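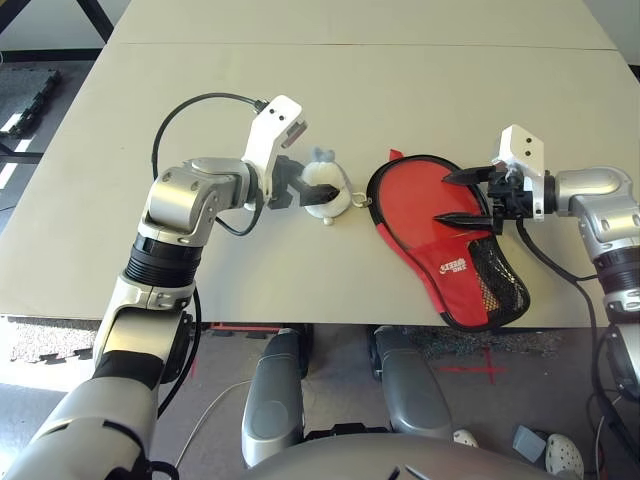 Retail Basics, Unit 3: Packing and Storing Small Goods
Instructor: Trevor Sawatzky

Read this before Saturday's session at the Burnport shop. Bring a pen and your stock sheets.

Sorting the delivery
Check every carton against the packing slip before anything goes on a shelf. Write shortages on the slip itself, then sign it. Kowalchuk delivers in cartons of 18, Flalard in cartons of 120, so read the unit column with care.

Small soft items
Plush key chains go in the shallow drawers, one style to a drawer. Close the clips so they don't snag. Price tags go on the ring — never through the fabric.

Sports items
Table tennis paddles are stored in their covers, flat, with the handles facing out. A paddle and its cover are sold as a set and share one stock number. If a cover is missing, put the paddle on the returns shelf and tell Clifford Doucette.

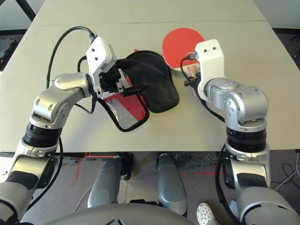 Stock numbers
Numbers start at 1000 for the Flillmont range. The first digit is the department. Copy the number from the shelf label, as carton labels are sometimes out of date.

Homework
Fill in stock sheet 3 and hand it in at the start of class.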